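# Setting up a small toy corner with one low shelf and two wall holders

A toy corner doesn't need much furniture. One two-tier shelf, a clear tray on one wall and a wire basket on the other will hold a small play set, and the floor in front stays free for playing. Celeste Ulloa and I set ours up in an afternoon and have changed it very little.

## What you need

- a low two-tier shelf with metal legs
- a clear tray with an open top
- a wire-mesh basket and 12 cable ties
- a screwdriver and a soft cloth
- removable wallpaper (optional)

## Steps

1. Paper the walls first. We used a gray leaf pattern called Trollwood. Let it sit overnight before you hang anything over it.
2. Put the shelf together and center it against the back wall. Tighten the screws in the top board last — if you do them early, the legs pull out of line.
3. Hang the tray on the left wall and the basket on the right. Keep both low enough for a child to see into. Trim the ends of the ties flush.
4. Wipe the floor and bring in the toys.
5. Give each kind of toy its own place. The small pink pieces go on the lower board, side by side near the front edge. The green, orange and pink toys go in a row on the floor in front of the shelf. 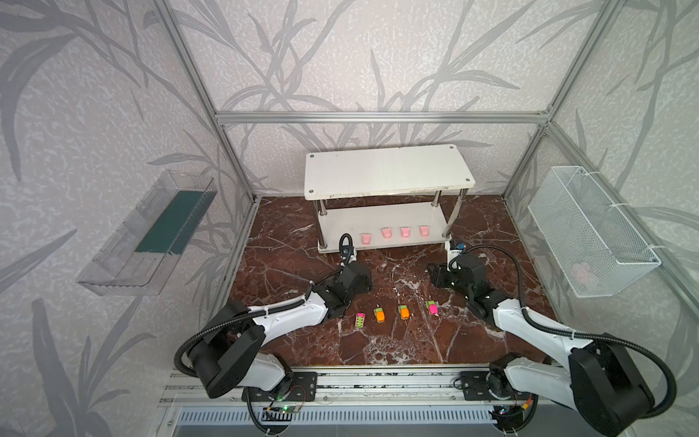
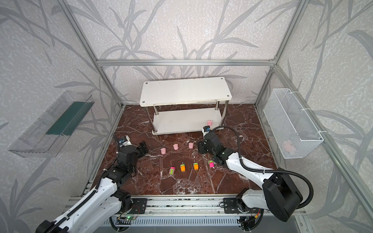 6. Leave the top board clear. It fills up fast with cups and mail if you let it, and then the pieces underneath get forgotten.
7. At cleanup time, start with the pink pieces. They're the easiest to kick across the room. Set them down one at a time, leaving a finger's width between them.

## Notes

A hard floor with a strong pattern hides small parts. Get down low and look across it before you vacuum.

Scuffs on a white board usually come off with a damp cloth and a little dish soap. Dry it right away, and skip the scouring pad.

Check the cable ties every couple of months. Jannik Wendt uses reusable ones from Vunico on his basket so he can take it down to wash. Ours are the plain kind — we snip them and put on new ones each August.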